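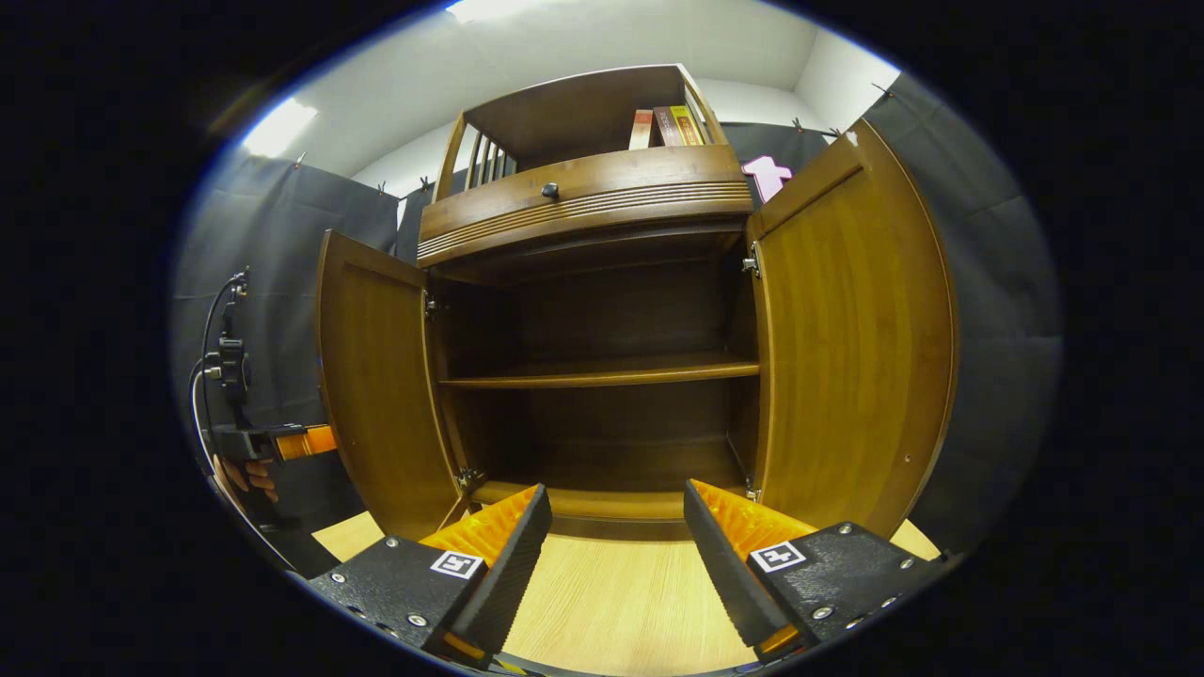
Yeshi Feyisa thinks I should keep the extra blankets in it and be done. Everyone has blankets, Yeshi says, and they have to go somewhere, and a cupboard beside a chair is where a person would look for one. I said I would think it over. Yeshi said I had been thinking it over since I moved in, and then went home for supper.

So I am writing it down tonight, to see if that helps.

The doors have been open most of the day to let it air. Everything that was in it is on the bed. When I opened it this morning there was the smell again, old paper and a bit of candle, and I decided I could not put one more thing in there until I had dealt with what was already in it. It took until two o'clock, with a break for soup.

What came out of the bottom: the photo albums, the box of slides with no projector, the phone chargers that fit nothing, a bag of bags, the iron. I had been looking for the iron. I bought another one in the fall. What came out of the top: tablecloths, Mom's and mine mixed together, the good napkins, and a shoebox of manuals. The manuals were for the Dundier washer we left behind on Kindier Street and for a radio I don't remember. I put the whole shoebox out with the recycling without going through it, then went back out and went through it. There was the spare key to the bike lock in an envelope. The bike is gone too, but I kept the key. I don't know why. I'll throw it out tomorrow.

Wiped down the inside with a damp cloth and a little dish soap, then a dry cloth. The wood is so dark in there that you can't tell clean from dirty until you look at the rag. The rag was gray the first time and the second time. Third time it was fine. The corners at the back are hard to get into and I used an old toothbrush. My knees are sore from it. Next time I'll use the garden pad.

The hinges are holding up. I had the screwdriver ready for them and only one screw wanted turning, and that was barely a quarter turn. Dad always said this piece would outlast the house it was in, and it has now outlasted two. He bought it from Sawatzky's when they were closing out the store. He and my uncle carried it up the back stairs with the doors tied shut with clothesline. That was apartment 14, before we had the house. I was told to stand in the bathtub so I wouldn't be underfoot, and I did, with my shoes on.

I left the drawer for last. It sticks if you pull straight on the knob. You have to lift a little as you pull, and everyone in the family does it without thinking, and visitors never can open it. I rubbed a candle stub along the runners and it goes better now, though not as well as I hoped. In the drawer: birthday candles, rubber bands that broke when I touched them, a deck of cards, Mom's address book, and the receipt from Sawatzky's, folded in four. It came to 446 dollars with delivery crossed out. I sat on the floor with that for a while. It was a lot for them then. She never once mentioned to me what it cost.

The grooves under the knob collect dust like nothing else in the house. Used the toothbrush there too, then a bit of oil on a rag. I bought the Reredano oil because the hardware store had it on the end shelf and I didn't want to stand there reading labels. It smells like oranges. I tried it first where it wouldn't show and waited through lunch, and it didn't darken anything, so I went ahead with the doors. It brought the grain up on them. The big panels look the way I remember them from when I was small, though I may be remembering wrong.

I did the spindles one at a time. That was the slowest part and I would not do it again this year. I used to run a pencil along them to hear the noise, and was told to stop, and I'm fairly sure that explains a few of the marks.

The books stay on top, in the open part. I only kept a few out, the ones I pick up. The rest of the books are in the hall and can stay in the hall. I thought about setting the clock up there next to them but it ticks, and I want to be able to sit in here without hearing it.

Now the question of what goes back in. I made a list at supper.

Albums, yes, bottom. They're heavy and I don't want to lift them any higher than that.
Slides, ask my cousin if she wants them. If not, keep until summer and decide.
Tablecloths, keep 2. The round one doesn't fit any table I own.
Napkins, keep. Use them. There is no point in saving them.
Iron, hall closet with the board. Give the newer one away.
Bags, no.
Chargers, no.
Address book, back in the drawer.
Receipt, back in the drawer, under the cards.

That leaves most of the upper half with nothing assigned to it. It bothers me more than it should. I caught myself walking around the apartment after supper looking for things to put there - the sewing basket, the board games, a vase. I put the vase in, looked at it, and took it back to the kitchen. A space doesn't have to be filled the same day it is cleared out. I cleared out the pantry in February and had it full again in 5 days, and I couldn't have told you with what.

Yeshi called just now to ask whether the smell was gone. I said it smelled like oranges. Then the blankets came up again. I said there were only a couple of spare ones and they were fine at the foot of the bed, and Yeshi said that was exactly why I kept tripping on them. I tripped on them once.

The albums can wait until tomorrow, when the oil has had a night to itself. For now I'll move the pile from the bed to the armchair so I can sleep. I'm leaving the doors open overnight. I'll have to remember they are open if I get up for water.

To buy: shelf paper, plain, if they have it. Light bulb for the hall. Something for knees.

Later. Put the blankets in after all, the two from the end of the bed, just until the shelf paper comes. They fit fine.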